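May, 7 in the morning, kettle on
by the lodger at Drudmont

Slept badly. Lorry outside again, reversing, beep beep beep, then a long argument about a pallet. Got up at five, gave up on sleep, decided today is the day for the kitchen. Have been saying so since the Parnska job finished and that was weeks ago.

List, quick, before I forget:
fridge - empty, wipe, put back
table - get the marks off
tea - stop buying it by the bottle
rent - ring them
socks

Table first as it's the thing I look at most. White was a mistake. White is always a mistake and I knew it in the shop. Every plate, every box I've dragged over it has left a grey streak, and there's one long thin pale line running along near the front that I can't even feel with a fingernail. Cleared the lot off. Post, keys, the bread bin, three dead biros, all in a heap on the bed now. Left the tea out for when I get thirsty.
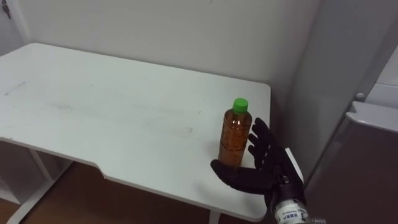 Tried washing up liquid, nothing. Tried bicarb on a damp cloth, better, but it goes chalky and you have to rinse twice. Arm aching. Read somewhere that toothpaste does it but I'm not putting toothpaste on a table I eat off, or maybe that's daft as I put it in my mouth. Anyway no.

Half eight. Phoned about the rent, on hold, music, cut off. Phoned again. 4 different people and the last one says the increase is right, it's 200 more from next month and it was in the letter. What letter. Went and looked in the heap on the bed and there it was, unopened. So that's that. Didn't say sorry, should of.

Did sums on the back of the envelope. 1778 in the account after the Galanis invoice clears, if it clears. Was hoping to keep 1000 of it by and not touch it. Can be done if I'm careful. Lunches at home. No more bottles of tea from the station, they're robbing us. A box of tea bags is next to nothing and there's a perfectly good jug somewhere. Lemon, bit of sugar, leave it overnight. Used to do it every summer at the old flat, don't know why I stopped.

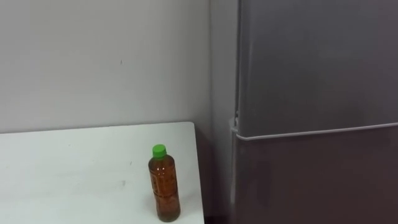

Back to it. Wiped the wall down while I had the bucket out. Mostly fine, plain wall, wipes easy. One tiny dark speck over the table, thought it was a fly, been staring at it over breakfast for months thinking it was a fly. Rubbed it. Stopped rubbing in case the paint came up. It can stay.

Then the gap between the table and the fridge. Oh dear. Dark down there and I'd been pretending it wasn't. Got the broom handle in with a sock over the end (so, socks, ticked off the list in a way). Out came: fluff, a bottle top, a peg, half a crossword, the spoon I accused my sister of taking. Will text her. Maybe. Thought about moving the table right up to close the gap but then you can't get the broom in at all, and the fridge wants a bit of air round it anyway. Leave it as is.

Eleven now. Fridge. Only did the top part. Two mustards, both nearly full. Something in foil, didnt open it, straight in the bin. The seal's gone a bit black in the folds so went round it with an old toothbrush, that works well, must remember. There's a ledge thing on the front that collects crumbs, how do crumbs even get up there. Wiped it.
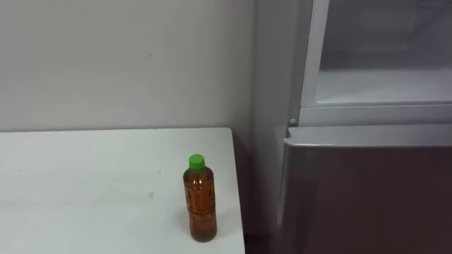

Noon. Stopped for beans on toast, standing up, as I didn't want to put a plate on the clean bit. Can't go on like that. Will get a cloth for it, oilcloth, something wipeable with a pattern so it doesn't show. Zemum had rolls of it by the till last time, cut to length. Measure first!! Last time I guessed and had to sew two bits together.

Still the bottom of the fridge to do, and the floor. And the heap on the bed, or I'm sleeping with the bread bin. Rain starting, washing's out, going

Recent entries
The bathroom shelf, again
Galanis still haven't paid
What I took to Parnska and what I should have left
Soup, too much of it
Boiler man, no show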